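Prunthorpe Community Hall Association
Minutes of the General Meeting, January 19, 2015

Present: Effie Lennox (chair), Sheena Laing (minutes), Kiyoshi Hirano, Jeanie Skinner, Chrysoula Bakalis
Apologies: none

1. Minutes of the last meeting
The November minutes were read and approved with one correction. Under item 5, "Chisholm Street entrance" should read "Chisholm Room entrance." Kiyoshi moved, Jeanie seconded.

2. Matters arising
The side gate has been rehung and now closes properly. The key to the piano is still missing. Jeanie will ask the choir again, and if it has not turned up by the next meeting a locksmith will be called.

The letter to the county about the streetlight at the parking lot exit has been sent. No reply so far. Sheena to follow up by phone.

3. Accounts
Balance at the end of the year was $2620. The insurance premium is due next month and will come out of this. Hall rental is down a little on the autumn, mostly on account of the dance class stopping over the holidays. The class has confirmed it will be back.

Effie asked whether the deposit for private parties should go up. It was agreed to leave it alone until summer.

4. Kitchen
The quote from Grevon for new cabinets and a worktop has come in and was passed around. Kiyoshi went through it. The cabinets are priced separately from the top, so the two can be decided on their own. Plumbing is not included.

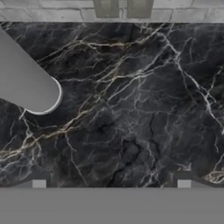

Discussion then moved to what the kitchen has to stand up to. Chrysoula runs the lunch club and said the worktop gets hot pans, spilled coffee, lemon juice and whatever the children's parties leave behind. She did not want a material that has to be sealed every year. Jeanie liked the look of black marble with the white and gold veins against pale gray brick and thought it would suit the room once the back wall is painted. Effie pointed out that real marble marks easily with anything acid, and suggested asking Grevon for a price on a laminate in a similar pattern. Kiyoshi said a dark top would show flour and crumbs, though the veining would hide some of it. Sheena asked that whatever is chosen should not be too shiny under the strip lights.

Agreed: Kiyoshi to get a price for laminate in a dark veined pattern and one in plain gray, and to bring samples of both. Spending on the worktop not to go over $800. The cabinets to be voted on at the same time.

5. Heating
The boiler cut out twice during the cold spell. Hevex came out and replaced a valve. The engineer advised a full service before next winter. Chrysoula to book it for early fall. Users are reminded to leave the thermostat in the Chisholm Room alone.

6. Winter supper
Tickets sold: 76. The soup ran out before the last table was served and more should be made next year. Thanks were recorded to everyone who stayed to wash up. The folding tables borrowed from the church have gone back, except one with a bent leg, which Kiyoshi is repairing.

7. Chairs
It was reported that 16 of the stacking chairs have split seats. Jeanie has moved them to the store room so they are not put out by mistake. She will find out if the seats can be bought separately.

8. Any other business
The yoga group has asked for a later start. No objection, provided they lock up.
Someone has been leaving recycling in the porch. Effie will put up a notice.

Next meeting in the Chisholm Room, date to be circulated by Sheena.

Actions
Kiyoshi: worktop prices and samples, table leg
Jeanie: piano key, chair seats
Sheena: county streetlight, meeting date
Chrysoula: boiler service
Effie: porch notice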